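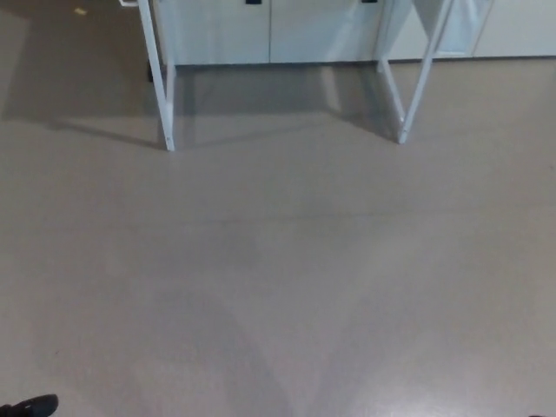
Floor on the approach side of the demo table, with the joint in the flooring and the low cabinets behind.

Mobile base drifts near table legs, open day coming up - what to fix first?
Category: Mobile robots / Demonstrations and events

Zdeňka Kopecký
We have an open day in April and I am responsible for the mobile manipulator station. The robot is a Flultotar base with a single arm, a Gisodar planar scanner low on the front, and a color camera on a mast. Job scheduling runs through Trakley. Visitors stand along one side, the robot drives up to a table, picks up a plastic part, turns, and takes it to a second table across the room. One cycle takes 3 minutes when it goes well.

The room is the upstairs lab in the Zeng building. It was not set up for mobile robots. The table has a white metal frame. One end has a slim straight leg, and at the other end two bars come together at a single foot, like a narrow V. The floor is matte gray-beige with a faint joint running across it. Low white cabinets run behind the table, and there is a translucent panel with a white frame over to the right.

Symptoms:

Stopping position in front of the table varies by up to 25 mm between runs. The gripper can absorb less than that.

The error is mostly sideways, parallel to the table edge. Distance to the table is fine.

In the afternoon the costmap sometimes shows an obstacle on open floor, near the patch where the overhead light reflects. The base then waits or plans a strange curve. The obstacle layer takes input from both the scanner and the mast camera.

The joint in the floor was my first suspect for the drift. I ran a straightedge over it and the two sides are level.

I can't change the table or the lighting. I can put things on the floor or on the table frame if they come off afterward. I have the room for one evening before the event. What would you fix first, and is there anything about running this with visitors in the room that I should plan for? Last year's station was a fixed arm behind a fence, so I have no experience with this part.

Yufang Jin
You have two separate problems. Treat them separately or you will spend the evening changing one and measuring the other.

Sideways error. Think about what the scanner gets at its mounting height. A long flat run of cabinet fronts gives it good distance and good heading, and almost nothing along the wall. The scan can slide left or right and still match. The only features that fix the sideways position are the table legs and the panel. A slim leg returns a few points at best. The V-shaped end is worse than it looks on a drawing: the two bars are at a different spacing at each height, so if the base pitches slightly when it brakes, the scanner sees them at a different separation than the one in the map. The translucent panel will return points from some angles and let the beam through from others. I would not trust any of it for docking.

Use the map to get near the table, then switch to a local target for the last stretch. Steps:

1. Make a docking target with a clear shape in plan view. Two flat boards joined in a shallow V, open side toward the robot, 700 mm wide overall. Matte surface. Cardboard works for one day if it is braced.

2. Fix it to the table, under the top, at scanner height. Do not stand it on the floor. If a visitor bumps the table, you want the target to move with it.

3. Mask the translucent panel in the map. Draw it as unknown space so the matcher ignores it. If the arm never needs to go that way, add a keep-out zone as well.

4. Record the docking pose with the robot stationary and the arm in its travel position. Then run 25 approaches from different starting headings and log the final offset each time. Anything less and you will be fooled by a lucky streak.

5. If the spread is still too large, look at final approach speed before touching the matcher settings. Many bases stop short or overshoot by a different amount on each side when the floor friction changes.

Phantom obstacle. A planar scanner mounted parallel to the floor should not be seeing a floor reflection at all. So either the scanner is tilted down or the points come from the camera's depth estimate. Turn off the camera's contribution to the obstacle layer and wait for the afternoon light. If the obstacle goes away, you have the answer. Raise the minimum obstacle height for that source until the patch clears, and then check that it still detects a shoe. Do not skip the shoe test. Feet are the lowest thing you need to see in a room full of visitors, and the toe of a shoe is not very tall.

On the joint: if it is level, leave it alone. A visible line matters to a camera doing visual odometry. It does not matter to wheels. If you do run visual odometry, a plain matte floor gives it very little to track, and I would turn it off for the day.

Sweep the floor before the event too. I can see a small yellowish scrap over in the shaded part on the left. It will not register as an obstacle, but scraps end up in caster forks.

bracketwright
Put tape on the floor and have it follow the line. Worked for us at a school event years ago. Much simpler than all this.

Zdeňka Kopecký
The Flultotar has no line sensor. I could use the mast camera, but then I am writing new code the week before. Thank you anyway.

bracketwright
Fair enough. Tape is still useful for keeping people back.

Marl_Oster
I'll leave docking to the answer above and take the visitor part. I have run a station like this at several open days, on different hardware. Notes in no particular order.

Decide what happens when someone walks into the path, and demonstrate it on purpose. The base slows, stops, waits, resumes. Put that in the first cycle for each group so they have seen it once. Otherwise the first unplanned stop looks like a fault and people step forward to see what is wrong, and it stays stopped.

Set the slow zone larger than you would for normal work. A robot that creeps past people gets no complaints. One that passes at full speed with clearance to spare gets a lot of them.

Keep groups to 7 at a time if the aisle is narrow. This is a sight line matter. In a bigger group, the people at the back move sideways to see, and sideways is where your turning circle is.

Have one person on the stop button who does not talk to visitors. The person explaining the robot will be looking at faces and will be late on the button.

Check how the Trakley queue behaves after a stop. Some schedulers treat a long wait as a failed job and send the robot home with the part still in the gripper. Set the timeout well beyond what you think you need, or queue jobs by hand for the day. I do the second.

Battery. Work out the charge per cycle during your test evening, not from the data sheet. Standing still with the arm powered uses more than people expect, and on an open day the robot mostly stands still.

Have a version of the demo that needs no driving. Park the base at the first table and let the arm pick and replace the part. When docking goes wrong, and at some point it will, switch to that and fix the other thing at lunch.

One disagreement with Yufang Jin: I would not use cardboard for the target, even for a day. It sags when the room warms up and children pull on it. Thin painted board costs little more.

Yufang Jin
No objection to board. Paint it matte, and avoid black, which some scanners range poorly on.

Zdeňka Kopecký
Update after the test evening.

The scanner was tilted. There was a washer missing under one side of the Gisodar bracket, so it was pointing slightly down at the floor. I leveled it, but the phantom obstacle had never shown up in the scanner data in the first place. It was the camera, as suggested. Minimum height is raised for the camera source and the base still stops for a shoe, tested with mine in several positions including partly behind the table leg.

The V target is on, made from painted board and clamped to the underside of the table frame. I did the 25 approaches. Worst sideways offset was 7 mm, which the gripper handles. Two of the worst runs started with the base facing directly away from the table, so I have set a waypoint that squares it up first.

I have not masked the panel yet. The map editor wants the robot offline for that and I ran out of time. It seems stable without it, but I will do it in the morning before the doors open.

Remaining question, if anyone knows: Trakley lets me set a timeout per job or per station. Does the station value override the job value, or the other way around? The manual gives both answers on different pages.

Marl_Oster
Job value wins on the version I used. Set both the same and you don't have to care.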